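Grey bedside cabinets from Erraji Hotel go on sale in Clunstead

June 14, 2021

The bedroom furniture from the former Erraji Hotel will be sold to the public at the Predholm storehouse in Clunstead, starting with the grey three-drawer bedside cabinets that stood in every guest room.

There are 638 of the cabinets. Each will be sold for $29, with no difference in price between those in good order and those with marks on the top. Predholm, which bought the contents of the hotel when it closed, says the price was set low so the storehouse can be cleared before the lease on its back section runs out in September.

The hotel's wardrobes and desks were fixed to the walls and will not be sold. Bed frames went to a motel operator last month. Mirrors, lamps and luggage racks are still being sorted and will be offered at a later date.

The cabinets were made for the hotel by Nidutier, a joinery shop on the edge of Clunstead that has supplied furniture to hotels and school residences in the region for many years. The design is a simple one. The cabinet has a flat, square top and three drawers, one above the other, and was painted grey to match the headboards. Buyers who stayed at the Erraji may remember it as the place where the telephone sat.

According to the sale notice, the bottom drawer was meant for a spare blanket or a pair of shoes and can be pulled well forward without lifting. The top two are for smaller things. Some of the drawers have stiffened in storage. Predholm recommends rubbing a plain candle along the runners, and warns against spray lubricants, which can stain the inside of the drawer.

The knobs are small and round. Where a knob was missing, Nidutier has fitted a new one from the same supplier, and a slight difference in finish can be expected between old and new. Buyers who want to change all the knobs will find that a standard screw fits.

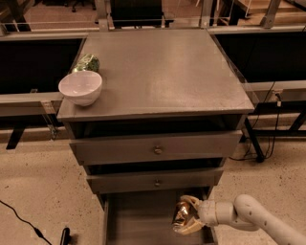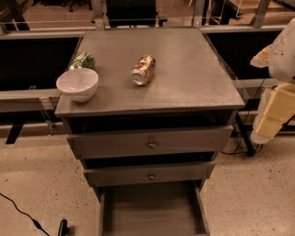 The grey three-drawer cabinet with its bottom drawer pulled out and a white bowl on top.

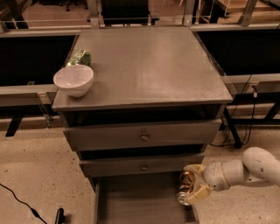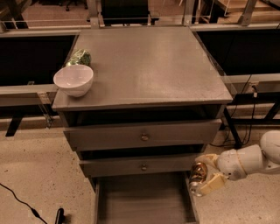
Sales will be held at the storehouse on Saturdays only. The doors open in the morning and close at noon, and buyers will be let in by the side entrance on the lane. The front entrance is kept free for loading.

Each household may buy up to three cabinets on one visit. Predholm says the limit is there so that people coming later in the morning still have a choice, and that it may be lifted after the first two Saturdays if stock allows. Landlords and others who want a larger number are asked to write to the storehouse first. They will be given a weekday time and will pay the same price.

No cabinets will be put aside. Payment is by card or cash, and a cabinet must be taken away on the day it is paid for. The storehouse has hand carts, but buyers need to bring their own blankets and straps. A cabinet will fit on the back seat of most cars if it is laid on its back with the drawers taken out, and goes more easily in a hatchback. Staff will show buyers how to release the drawers, as the catch is on the inside and is easy to miss.

Delivery can be arranged within Clunstead for a flat charge, paid to the driver. There is no delivery to addresses up a flight of stairs unless someone is at home to help carry. People living outside the town will need to make their own arrangements.

The condition of the cabinets varies. They were in daily use until the hotel closed, and the tops in particular show it. Marks from cups, faint smudges and worn edges are common, and some fronts have been touched up in a grey that is a shade lighter than the original. A number have room stickers on the underside. None of this affects how they stand or how the drawers run, but the sale notice asks buyers to look over a cabinet before paying, as there are no returns.

Cabinets with a broken drawer or a split back panel have been taken out of the sale. Nidutier is using the sound parts to repair others, and those will be added as they are finished. Loose drawers that cannot be matched to a cabinet will be left in a bin beside the door and may be taken free of charge. The storehouse suggests they could be used under a bed or as seed trays.

Anyone planning to repaint should sand the old finish lightly and use a primer. The grey is a hard factory coat and ordinary wall paint will not hold on it for long. Nidutier will have a leaflet at the sale desk covering sanding, priming and drying times, along with the name of the original colour for people who only want to cover a scratch. The joinery shop will not be taking on repainting work for private buyers.

The leaflet also deals with safety. With the bottom drawer fully out and all the weight in it, the cabinet can tip forward if a child leans or climbs on it. In the hotel each one was held to the wall by a bracket. The brackets were left behind when the rooms were emptied, but the holes for them are still in the back panel, and a pair of ordinary furniture straps will do the same job. Straps are sold at the hardware store on the main street.

The Erraji stood across from the railway station and was for a long time the largest hotel in Clunstead. It was sold last year and is being converted into apartments. The new owners did not want the furniture, and an earlier plan to ship all of it to a buyer on the coast fell through when the cost of transport went up. Predholm took it on this spring and has kept it stacked in the back section of the storehouse, with the cabinets wrapped in pairs.

Unwrapping them has taken longer than planned. The wrapping had stuck to the paint on some of the tops and had to be peeled off by hand — one reason the sale, first meant for the spring, was put back. More than half the cabinets have been unwrapped, wiped down and checked. The rest will be brought forward week by week, so the choice on the first Saturday will be about the same as on those that follow.

The storehouse is also asking people to go through the drawers before they leave. The rooms were cleared quickly, and small items have been turning up at the back — pens, a reading glass, a child's mitten, several room-service menus. Anything of value should be handed in at the desk. The menus can be kept.

Parking is limited on Saturdays because of the market. Buyers may stop in the lane to load, but not to wait, and should leave their cars behind the old bus garage while they are inside. Walking from there takes a few minutes. The lane will be one way, entered from the station side, for as long as the sale goes on.

Whatever is left in September will be offered to the student residences at a bulk price. A date for the mirrors and lamps will be posted on the storehouse door and on the notice board at the public library.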